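Drorkenar project – minutes of the collection meeting, November

Place: Menham site, small meeting room. Start 14.00.

1. Minutes of last meeting
Accepted with one correction: the tool kept at Menham is the second one, not the first.

2. State of the collection
The target for the soap task is 357 examples. We have now nearly 250 which passed the check. The Mahuika group makes the same task at their place, and their examples will be added when both sides use the same file names.

3. How the examples are made
It was agreed that the soap, the yellow dish and the clear lid shall change places on the table after every 5 examples. The operator starts with the jaws open and waits a moment before going to the soap. Examples with a hurried start are to be repeated.

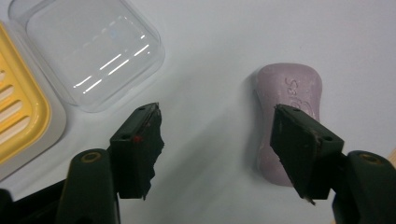 Mahuika asked whether failed grasps should also be kept, as the model could learn from the correction when the operator tries a second time. The meeting found this useful. Such examples will be kept in a separate folder and marked "retry" – they do not count towards the target.

4. Finger pads
The foam on the pads becomes ragged with use. Tronerden has offered to send a new set. It was discussed if a change in the middle of a task would disturb the learning. Decision: finish the soap task with the present pads, then change both together.

5. Other matters
The written instruction for operators is too long and will be shortened to one page. The heating in the room was mentioned again.

Next meeting in December, same hour. Closed 14.50.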